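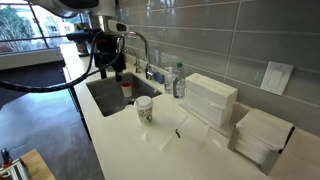
Goma, September

Worken arm: recovery after fault 19 (gripper stalled near sink)

1. Press the stop button. Keep hands clear of the fingers.
2. Check that the gripper cable hangs free of the faucet and bottles.

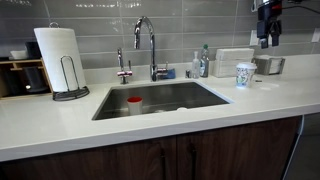

3. Release the stop and jog the arm upward at speed 2.

CAUTION: Do not jog down over the basin.
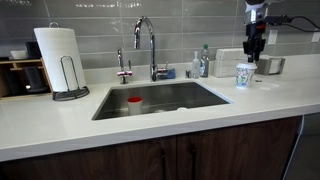
Gripper above the lidded cup, fingers down.

4. Clear the fault log. If fault 19 returns within 11 cycles, stop work.
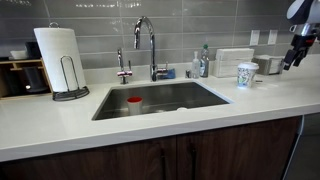 Fault 19 is also set by a wrong object height. Reteach any object that stands below counter level, such as the cup in the sink, before restarting.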